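4. Setting up the kitchen station

This section covers placing the arm next to the toy kitchen, fitting and checking the gripper, and laying out the counter for the carrot task. It assumes the arm has been unpacked and its firmware is current (see Section 3). Allow an hour the first time.

CAUTION: Keep the emergency stop within reach whenever arm power is on. Switch arm power off before putting your hands on the counter.

4.1 Placing the arm

1. Set the kitchen against a wall or a heavy bench. Lock or remove any casters.

2. Put the Fonholm stand on the sink side of the kitchen, so that the arm comes in over the counter from the right as you face the tiles.

3. Slide the stand until the front of the base plate is 218 mm from the side panel of the kitchen. Measure at floor level and again at the plate.

4. Tighten the four feet by hand, then a quarter turn with the wrench. Push on the top of the stand. It should not rock.

5. Route the power and data cables down the back of the stand. Leave a loose loop at each joint. A cable that pulls tight at full reach will work its connector out over time, and the first sign is usually a joint that drops off the bus in the middle of a run.

Note: If the kitchen has to be moved later, repeat all of 4.1 and 4.3. Tape marks on the floor are a help but don't replace the measurement.

4.2 Fitting and checking the gripper

1. With arm power off, line up the pin on the gripper with the hole in the wrist plate and press the two together.

2. Put in the screws loosely, then tighten them in a cross pattern. Do not use thread lock.

3. Plug in the gripper cable. The connector clicks when seated.

4. Switch on arm power and open Cisemance. Choose Gripper, then Open/Close Test.

5. Watch both fingers close. They should meet along their full length. If one leads the other, stop the test and go to 7.2.

6. Set grip force to 63 percent. This holds the plastic food pieces firmly. Higher settings can pop the two-part pieces apart at the join.

CAUTION: Do not hold a food piece between the fingers by hand during the test. Lay it on the counter and let the arm come down to it.

4.3 Checking clearance

The faucet is the part most often hit. It stands under the path of the forearm on nearly every move to the left side of the counter.

1. In Cisemance, set speed to Slow.

2. Send the arm to Home, then to Hover. The gripper should stop over the strip of counter between the stovetop and the sink, fingers pointing down.

3. Measure from the fingertips to the counter. The gap at Hover should be 50 mm. Correct it under Offsets, never by loosening the stand.

4. Run the Left Sweep move with one hand on the emergency stop. Watch the shelf edge, the faucet and the hanging utensils in turn. If the arm touches anything, stop and check the stand distance again.

5. Save the offsets. Write them on the card inside the control box as well – a factory reset clears them.

4.4 Laying out the counter

1. Switch arm power off.

2. Hang the slotted spatula and the spoon on the tiles to the left, spatula first. Let them stop swinging before you go on.

3. Put the steel pot on the left part of the stovetop with a loop handle toward the sink.

4. Lay the carrot on the white counter between the stovetop and the sink, at a slant. The exact angle is not important, but it must not lean on the rim of either one.

5. Clear the sink.

6. Bring up each camera view and compare it with the layout.

Carrot between stovetop and sink, pot to the left:

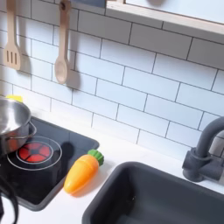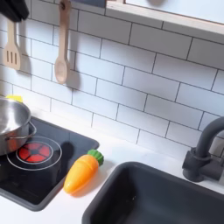
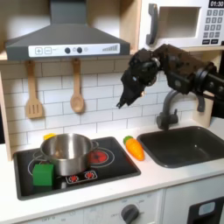
7. Switch arm power on and send the arm to Hover.

8. Start a single run from the Khondokar task list and let it finish before queuing more.

Note: If the arm closes short of the carrot or lands on the rim of the sink, don't move the carrot to suit. Go back to 4.3 and check the offsets.

4.5 Routine care

After every session, wipe the finger pads with a damp cloth and let them dry. Wipe the counter and stovetop the same way. Do not use solvent on the printed surfaces.

Every 2000 runs, replace the finger pads (Hellulo pad kit, small) and repeat 4.2 from step 4. Check the stand feet at the same time. Log the change in Cisemance under Service, with your initials.

Questions about pad kits or replacement food pieces go to Janelle Javier at the parts desk. Have the serial number from the base plate ready.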